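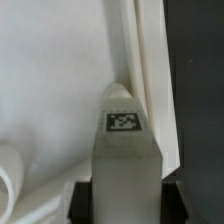 Tobiloba Ekpo told us in October that the mentoring had given her son somebody to be quiet with at lunchtime, and that she hadn't realised how much he needed it until he began talking about it at home. She would like it to carry on past Year 8, and so, I may as well say now, would we.

It seemed right to begin this report with a parent, as your grant was given for the care of our younger pupils and parents tend to notice it first. What follows is our account of the autumn term, the second since Fashola Trust agreed to support pastoral work and chapel life at Ekthorpe. I am sorry that it runs on a little. There has been a good deal going on, and I would sooner you had too much than too little.

The mentoring scheme

We planned for pupils in Years 7 and 8 to be paired with a sixth former, meeting once a week over lunch or during the long tutor period. The pairings were all made by the end of September, which was later than I had hoped. Two of our tutors were off in the first fortnight and the forms came back in dribs and drabs, some of them twice.

There are 78 pairs at present. Most of them meet in the library or the old music room, and a few of the more restless ones walk round the field, which suits them very well. Each sixth former had a morning's training before starting, covering listening, what to pass on to a member of staff, and how to pray with someone younger if they ask for it. We were careful about that last part. Our families come from several churches and some from none, and a child should never feel that kindness comes with a condition attached.

Not every pairing has worked. We have changed 5 of them, mostly because of timetables, and one where two strong characters had taken against each other by the second week. I have spoken to both since and they are happier where they are.

Chapel

Whole-school chapel has moved from the last period to the first, and I wish we had done it years ago. The children are more awake and the staff are less inclined to look at the clock. Yakubu Onyeka has taken on the music – he plays, he arranges, he finds stands for people who have forgotten theirs – and the little band he has gathered now has a waiting list for the drums.

We are working through the parables this year. Each form takes a turn at leading, with the reading, the prayers and a short talk or sketch. 8K's lost sheep will be remembered for some time. The talks vary, as you would expect, but I have been touched by how plainly some of the pupils speak about their own families and their own worries, and by how well the others listen.

We have 347 pupils on roll this year, and the hall is now a tight fit with everybody in it. Years 12 and 13 sit up in the gallery. This will need proper thought before next September's intake, and I mention it here only so that it does not come as a surprise when we write to you about it.

Service in the village

Year 9 have been going over to Sivwood House in small groups to read, play dominoes and generally keep the residents company. The manager there has asked whether we might come through the winter as well, and we have said yes, minibus allowing. Year 10 ran the harvest collection, which brought in over 700 tins and packets for the Kindau food pantry. They sorted and boxed the lot themselves in the dinner hall, and learned along the way that people give an awful lot of chickpeas. 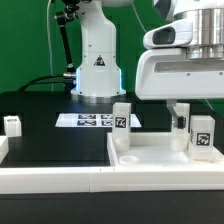

Spending

We are within budget. The training mornings cost less than we allowed for, as the diocesan speaker would take nothing but her train fare, and we would like your permission to move what is left into the minibus line. Fuel and the driver's hours have both come out higher than our estimate. The full sheet is attached separately, with receipts.

What has been harder

Reflection journals have been a disappointment. We bought one for every pupil in Years 7 to 9 and hoped they would be used in tutor time, but only a few forms have kept them going. Several tutors feel that writing to order makes the whole thing feel like homework, and having read a few entries I am inclined to agree with them. After Christmas we shall leave them as something a pupil may use if they wish, and give the time back to conversation.

Next term

The mentors will have a second training session in January. Chapel carries on with the parables up to Lent, when Year 11 would like to prepare a series of their own. We also hope to hold an evening for parents, with supper, and you would be very welcome to join us for it. I will send the date as soon as the hall is booked.

Thank you again for your patience and for your prayers. Please do ring if anything here is unclear – mornings before nine are usually best, before the telephone starts in earnest.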